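Notebook, bench corner refit – September, entry started 9:40

Panels are up on both sides of the corner as of last night. Pale warm gray on the long side, and the shorter return panel next to it from the second batch. Villalobos supplied both under the same color code. Leokadia checked the labels before we cut anything and they match, so any difference between the two is either batch variation or the light from the door side.

Tabletop: white, matte, wiped with the mild cleaner only. The old top was glossy and put a reflection of the ceiling fixture right where people set things down. Jemlow quoted for a gloss top again and I turned it down.

Light readings, handheld meter laid flat on the top, ceiling lights on, blind down:

Middle of table: 356 lux
Against the long panel: lower, drifting with the meter angle, not recorded
Near the return panel: not taken, meter battery

The 356 is below what I wanted for close work but fine for a table where people put cups down, sort small parts and eat lunch when the break room is full. Abundio wants a lamp on the shelf. I would rather try a brighter tube first. If we do add a lamp it goes on the wall bracket, not on the top.

10:15. Fit of the top to the wall. Pushed it back until it touched at the far end and then checked along the length with the thin feeler. The largest gap is under a millimeter, at the end closest to the door. No sealant for now. Brândușa's view is that crumbs will get in there whatever we do and a removable top is easier to clean than a sealed one. Agreed. If it starts to walk forward we add two stops underneath.

The vertical joint between the panels stays open too. I had planned a cover strip, but the strip Cisley sent is bright white and thicker than the drawing says. Returned it. The panels need somewhere to move when the heating comes on, and filling the joint now would only mean digging it out in winter.

Cup test, for the surface. Tonantzin asked whether the matte top will mark, which is a fair question given what happened to the shelf in the wash-up area. Procedure: plain white cup, hot black tea, filled to 23 mm below the rim, left standing without a coaster until cool. Then lift, look, wipe once with a damp cloth, look again from a low angle. Repeat with coffee. Repeat with a drip deliberately left under the base. 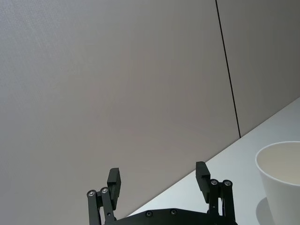 Tea left no mark after the wipe. Coffee left a faint ring that went with the second wipe. The drip under the base was the worst of them: it needed the mild cleaner and could still be felt slightly with a fingertip until the surface had dried. After drying, nothing by touch or by eye. I would call that acceptable. The data sheet from Wuvness claims 2,000 rub cycles for the finish and I have no means of checking it, so it goes in the folder as claimed.

One side observation. On the old gloss top a white cup was hard to pick out at a glance, and two were knocked over last winter by people reaching across for the tape. On the matte top the shadow at the base stays soft but shows well enough. Araceli still thinks we should buy colored cups. She may be right – they cost little – but I don't want to change the table and the cups in the same month.

To do:
Meter battery, then the missing readings.
Ask Villalobos for the batch numbers on both panels.
Brighter tube, same fitting, before any talk of a lamp.
Repeat the drip test overnight.
Leokadia to mark the underside of the top so it goes back the same way around after cleaning.

Stopped 11:50. Spare panel offcut is behind the tall cabinet, face to the wall. Please don't use it as a cutting board, I need it for the color comparison.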